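**Unit 4 handout: airflow and heat removal in small equipment rooms**
Course notes, Brurndale evening program. Prepared by N. Munshi, revised March.

Read before the lab session. Sections 4.1 to 4.3 are examinable. Section 4.4 is background for the Siriwardena worksheet.

## 4.1 Heat load

Nearly all electrical power drawn by computing equipment leaves it as heat. For sizing purposes, treat the two as equal:

Q = P

where Q is the heat load in watts and P is the measured input power in watts. Use a measured value where one is available. Nameplate ratings give the maximum the power supply may draw and usually overstate the load.

Lighting, people and heat gained through walls are added separately. In a room with no windows and one occasional visitor, these terms are small but should still appear on the worksheet with a value next to them. A blank line is marked as missing.

## 4.2 Airflow required

The air passing through the equipment carries the heat away. The volume flow needed is

V = Q / (ρ · c · ΔT)

with ρ the density of air (1.2 kg/m³), c its specific heat (1005 J/kg·K), and ΔT the temperature rise from inlet to outlet.

Worked case. A load of 2 kW with an allowed rise of 10 K:

V = 2000 / (1.2 × 1005 × 10) = 0.166 m³/s

Halving ΔT doubles the flow. Students regularly enter P in kilowatts and leave c in joules, giving a result one thousand times too small. Check units before submitting.

The density value holds near sea level at normal room temperature. At altitude ρ falls and V must rise in proportion. The Vasthorpe problem in the worksheet requires this correction, and the site data are given in the first table.

## 4.3 Recirculation and bypass

Two faults account for most poor results in small rooms.

*Recirculation.* Outlet air returns to the inlet without passing through the cooling unit. Inlet temperature climbs even though the cooling unit has spare capacity. Usual paths are over the top of the rack, around the sides, and through unfilled positions in the front face.

*Bypass.* Cooled air returns to the cooling unit without passing through any equipment. The return air is colder than expected and the unit runs below its rated efficiency.

Both can occur together. Blanking panels close the front positions and are the cheapest correction. Side panels help only if the front is already closed. With an open frame, side leakage has to be included in the estimate; a common approach is to divide the perimeter into segments and assign each one a leakage coefficient from Table 4-B.

Open-frame racks, rendered views:
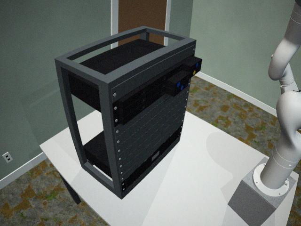
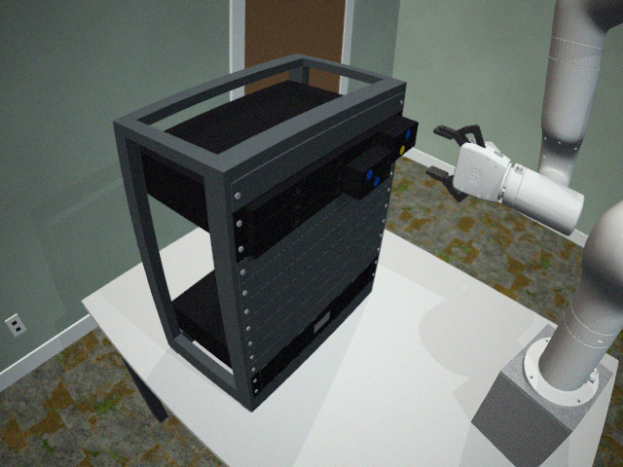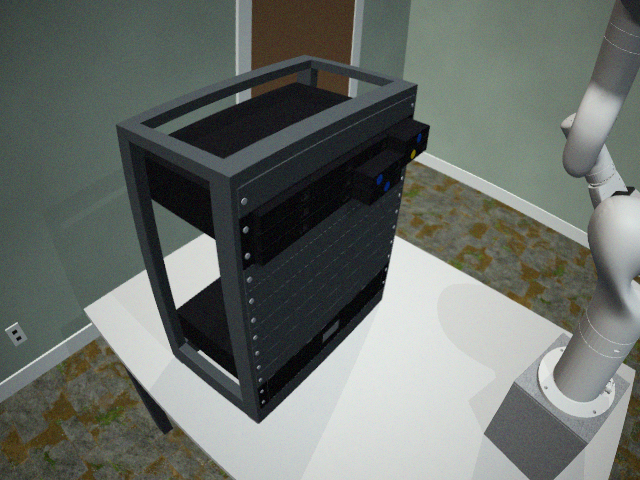

For the leakage estimate, proceed in this order:

1. Sketch the rack in plan and mark the inlet face.
2. List every opening larger than a finger width, with its area.
3. Assign coefficients from Table 4-B.
4. Sum area times coefficient for each face separately.
5. Carry the totals to line 19 of the worksheet.

Do not merge the faces at step 4. The pressure difference is not the same across each of them, and a merged total cannot be separated later.

## 4.4 Measurement

Place inlet sensors at three heights: bottom, middle, top. A single sensor at mid-height will miss recirculation over the top, where the inlet air is warmest. Keep sensors out of direct contact with metal.

Allow 70 minutes after any change in load before recording. Shorter waits produced scattered readings in the previous term, particularly in the Greken room, where the concrete floor responds slowly.

Record for each run:

- inlet temperature at each height
- outlet temperature
- input power
- fan setting
- position of the door

R. Ranasinghe's group omitted the door position last term and had to repeat the full set.

Worksheets go to Shahnaz Amarasinghe, room 125. Show units on every line. Table 4-B is on the reverse of the worksheet, and the coefficients for perforated panels have been corrected in this revision.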